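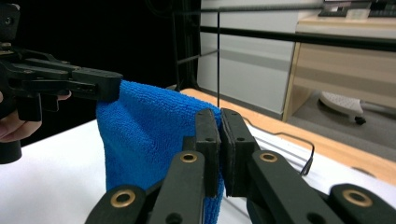

Nelach Towel Folding Station

The Nelach is a two-arm folding station for hotel and care home laundries. It takes clean, dry towels from a bin, finds two corners, folds and stacks. It handles hand towels and bath towels in terry or microfiber.

What your staff will do

The Nelach does not run by itself. One operator loads the bin, clears the finished stacks and pulls out anything torn or stained. Plan on 2 days of training per operator. New towel types are taught by hand: the operator holds the towel by its corners with a pair of hand-held grippers and goes through the fold, and the station learns from those passes. A new type normally takes 30 passes. No programming is needed.

At the Perkow laundry, folding used to be a full-shift standing job. "People rotate now," says shift lead Lahcen Younis. "You get an hour or two on the station, then sorting or packing. My shoulders are better. The teaching part was slow at first and some of the older staff were the best at it."

Perkow kept its hand-folding table for bathrobes and fitted sheets. The Nelach does not fold either.

Specifications

Output: up to 800 towels per shift
Stack height: 10 towels, adjustable down
Gripper fingers: replaceable, no tools required
Operators: one

In the box

Folding station, input bin, 2 hand-held teaching grippers, spare finger pads, printed operator guide.

Options

Stultano stack conveyor
Bhatia bin lift, for sites where carts are loaded from the floor

Orders placed after January 13, 2020 ship in June. Call the sales desk for a site visit.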